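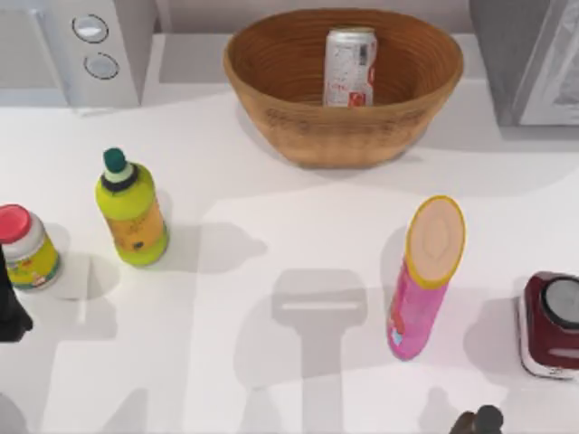 The first thing you hear on Troltgate, a little before six in the morning, is a spoon hitting the side of a crock. It comes from the back of number 29, where Ingvild Backlund feeds her rye starter the way her grandmother did, with a splash of warm water and a good hard stir. By the time the buses are running there are loaves in the oven and people waiting on the steps with their coats buttoned wrong.

I came for one loaf and stayed most of a week. Sour rye is having a wonderful time right now, and I wanted to see the places that never stopped baking it!

Backlund's bread is dark and tight, a little sticky at the center, and so full of caraway that my notebook still smells of it. She won't sell it the day it's baked. "Wait until tomorrow," she told me, and then handed me the heel of yesterday's, with cold butter. I have thought about that heel every day since.

Up the hill at Baumgart, Fedir Hutsuliak works a different way. His sponge sits for 13 hours, his crust is thin and shiny, and he brushes it with potato starch while it's still too hot to hold. He grew up on this bread and talks about it fast, with floury hands going everywhere – I missed half of it and loved all of it. His starter is four years old. Backlund's is older than she is. They trade jars every May and each complains about the other's.

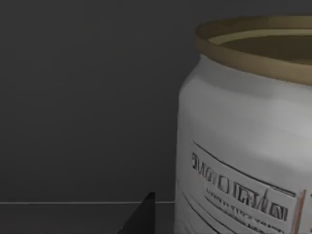 A wide mouth leaves room for a spoon.

If you want to start your own, both bakers say the same thing: whole rye flour, water, a roomy jar with the lid resting loosely, and patience. Stir it once a day and throw half away before you feed it. The third day smells awful. Keep going. Somewhere near the end of the week it turns sweet and sharp, like apples left in a cellar, and you'll want to call somebody.

I called Zuzanna Gajewski, who taught me to bake in the first place. She asked what flour I was using, told me it was the wrong one, and mailed me a bag of hers.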